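Safe surface and clearance for a countertop toaster oven?

Asked in Small Appliances, Saturday

I have a cream Dulta toaster oven, rated 300 W on the low setting, and want to keep it on a white table near a wall outlet panel. The tabletop has a clear finish and I don't know its heat limit. Is a mat enough, and how much gap does it need at the back?

2 answers

Answer from obeidat_k
Check the manual for clearance. Mine says 95 mm behind and more on the sides. A mat doesn't replace the gap. Plug straight into the wall, no extension cord.

Answer from Cidus
Agree on the outlet. The small feet leave very little air under the oven, so the surface below matters. Use a mat rated above what you measure there. I got 172 °F under mine after a long bake. Keep plates off the top and set them down to one side. Turning the oven at a slight angle gives the door room to drop.

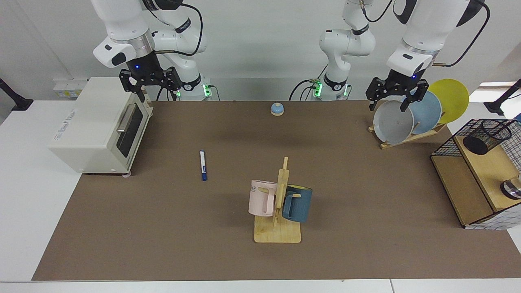 Toaster oven on a brown work surface, front turned to the right.

Marked as helpful by 2 people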